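Brisero kitchen planner: progress report to the Deltham fund
Period ending March

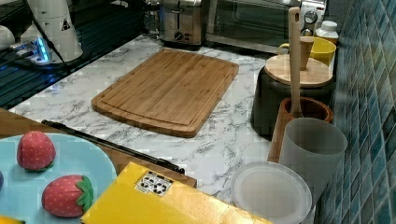

We are very happy with how the last few months have gone, and the planner is now far enough along that we can talk about results as well as plans. As a reminder, the grant pays for the software that decides what the arm should do next on an ordinary worktop: what to pick up, in which order, and which way to move so that nothing gets knocked over. Perception and control were in the proposal too, but the planner takes most of the money and most of our evenings.

What works now

The new version of Casado, our planning layer, went in at the start of the period. The old one worked out a whole task before the arm moved at all, and if a bowl shifted it threw everything away and began again. Casado keeps the parts of the plan that still make sense and repairs the rest. We ran the same 100 tidy-up tasks through both. The old planner finished 45 of them without help and the new one finished almost twice as many, which was a lovely afternoon for everyone in the room!

Reaching over things has improved as well. Kitchens are full of tall items standing in front of short ones, and a utensil holder with a long spatula sticking out of it used to be treated as one solid block from the worktop up. The planner now keeps a separate shape for the thin part, so the arm can pass beside it and still get to whatever is behind.

What is slower than we hoped

See-through and shiny objects. A frosted cup gives patchy depth readings, and a toaster or an oven door reflects its neighbours, so the map sometimes fills with objects that don't exist. We have a filter that removes most of these, but it also removes the rims of pale plates on a pale counter. Of the failed runs we have gone through by hand, 23 came down to this. We'd like to move three weeks of effort from the control work, which is ahead of schedule, to fix it properly.

Tooling

The replay viewer is finished. Any run can be opened, stopped at a chosen moment and planned again from there with different settings. Brono, who are testing the software on their own arm, asked for a side-by-side view of two plans, and that went in last month.

Next period

Drawers and cupboard doors, first in simulation. Cutting the re-planning time, still our most common complaint from Brono. A first written guide for outside users, with the install steps tested on a clean machine. Spending is in line with the budget, and the updated table is attached with our request to move the three weeks.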